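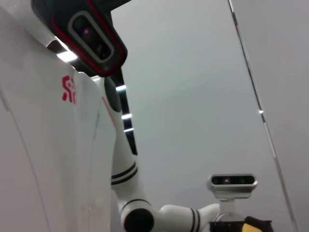
Two-armed helpers are a joy to share a workshop with, and a few house rules keep it that way! These are the ones we've settled on at Gremesstead, mostly thanks to Gifty Arthur, who wrote the first list on the back of a Kulell parts bag.

**Before you switch on**

- Tape a line on the floor 40 inches past the farthest reach. Stools, bags and coffee stay outside it.
- Find the stop button and press it. Every morning, even if you're sure.
- Wipe the camera windows with a dry microfiber cloth — no glass spray, and go easy on clear plastic brackets.

**While it's moving**

- Keep hands away from the elbows. Everyone watches the gripper and forgets the joint behind it.
- Start new jobs at slow speed and run them 3 times through before turning anything up.
- Try soft, light things first. Sponges are wonderful for this!
- Tie back hair and lose the lanyard.

**Packing up**

- Open the fingers and take the part out before you cut power.
- Park the arms low, then note any odd noises in the log. We're on entry 913 and I still love reading it.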